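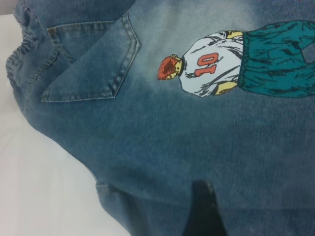
Workroom notes: folding and storing printed denim

Starting in December, the Arkstead workroom will use one folding method for all jeans with a printed graphic. Until now each sorting table had its own habit, and returns from the Bikar shelf show fold lines running straight through the artwork. The method below applies to pull-on styles with a gathered elastic waist as well as to fly-front styles.

Preparation

Close any fastening and empty the pockets. Turn the garment right side out and lay it back side up, so that the patch pockets and the print can be checked together. Smooth the denim outward from the center seam with the flat of the hand. Do not pull on the print. Cartoon figures in solid colors, such as a player in a white jersey with a red-orange 10 on the back, usually carry a heavier ink layer than line work does, and a heavy layer cracks before the cloth shows any wear.

An elastic waistband will not lie flat and should not be forced. Let it gather. Stretching it to full width and weighting it down leaves the casing wavy, and the legs then fold out of line with each other.

Check the topstitching at the pocket point, where the two rows meet in a V. Broken stitches there go to mending before folding. Faded patches are acceptable and need no tag.

Folding

Place a sheet of plain tissue over the print, large enough to clear it on all sides. Fold one leg over the other along the center seam, with the print inside and the tissue between the layers. Tuck the crotch point in so the outer edge is straight.

Fold from the hem toward the waist. For children's sizes use a single fold if the shelf depth allows it. Where a second fold is needed, move it up or down until it misses the graphic, even if the finished stack is slightly uneven. Long prints that run from the seat down the leg cannot be folded clear. Roll these loosely from the hem with the tissue in place.

Storage

Stack with the waistbands alternating left and right. Gathered waists are thicker than the legs, and a stack built all one way leans and slides. The Godoy bins take printed denim in a single stack only. Nothing is to be placed on top of it, including empty bins.

Keep the stacks out of direct sun. The shelf under the west window is now reserved for plain cottons.

Washing and pressing

Wash inside out at low heat and hang to dry by the hem. Press from the wrong side only, with a cloth between the iron and the denim. Items with ink that feels tacky after drying are set aside unfolded and recorded as hold stock. Lot 457 is already on hold and stays on the hanging rail until it has been rechecked.

Labels

Use the 52 series shelf labels. Write the size first, then the waist type (E for elastic, F for fly), then P for print. Pin tags through the care label, never through the waistband casing.

Questions about the new method, and requests for tissue, go to Nahuel Ledesma at the Asinura desk before noon on Saturday.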